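August, a little after nine in the evening

I finally bought one! I have walked past the dragon fruit at the Nestura market all summer, picked it up, looked at the price, put it down and gone home with plums again. This morning I went for the plums as usual and came home with no plums at all and one enormous pink thing in my bag, and I have been in a good mood ever since.

The man at the stall let me choose. I went through nearly the whole crate, and he was very patient about it - he even put each one on the scale for me so I could compare. The first one I liked was 389 grams and felt a bit soft on one side. The one I took was 421, firm all over, with the best color of the lot. He said to leave it out of the fridge for a day and give it a squeeze tomorrow, and if it gives a little under the thumb, it's ready. I asked how he eats his and he said standing up, over the sink, with a spoon. I like him.

At home I had to find somewhere for it to live in the meantime. The blue bowl is full of onions and the wire rack has the bread on it, so I got out the green basket, the really loud green one that I bought for berries and hardly ever use. Well! I put the fruit in and had to stop and look at it for a while. That pink against that green, with all the flowers behind it, and the gray of the table underneath keeping everything calm. I've always been told my taste in colors is too much and today I don't care one bit.

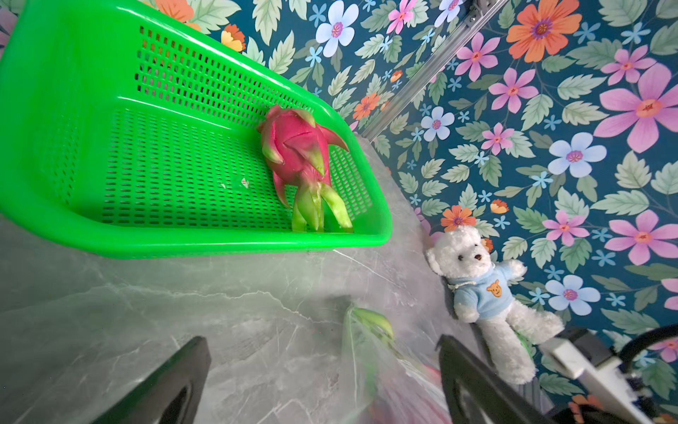
The dragon fruit in the green basket, flowers behind.

What gets me is the scales. I had thought they were just green, but they start out the same pink as the skin and go yellow-green toward the tips, and they curl. The long ones all bunch together at the stem end like the top of a leek. I sat down with my colored pencils after lunch and tried to get it on paper. The pink I have isn't nearly strong enough (I went over it four times and it still looks like ham) but the scales came out better than I expected, and I want to try again tomorrow with the markers before we cut it.

Kristaps Vanags came by around three to give back the ladder and stayed for coffee. He had never eaten one either. He thinks it will taste like a beet. I said kiwi, going by what people tell me, and we have bet a jar of his pickles on it, so he is coming back tomorrow to be there for the cutting. Then I called Ivars, who has had it on vacation and told me not to expect too much flavor, chill the halves first and squeeze lime over them. So I need limes. I forgot to ask the man whether it's white or red inside and I'm glad now, I would much prefer to find out with the knife.

I'm also saving the seeds. Ivars says they're tiny and black and that you can rinse them in a tea strainer, dry them on a paper towel and get little cactus seedlings on a windowsill. I have two yogurt pots put aside and half a bag of potting soil left from the basil.

For tomorrow: limes, plums (really this time), pink marker, call Kristaps if it's still too hard to cut.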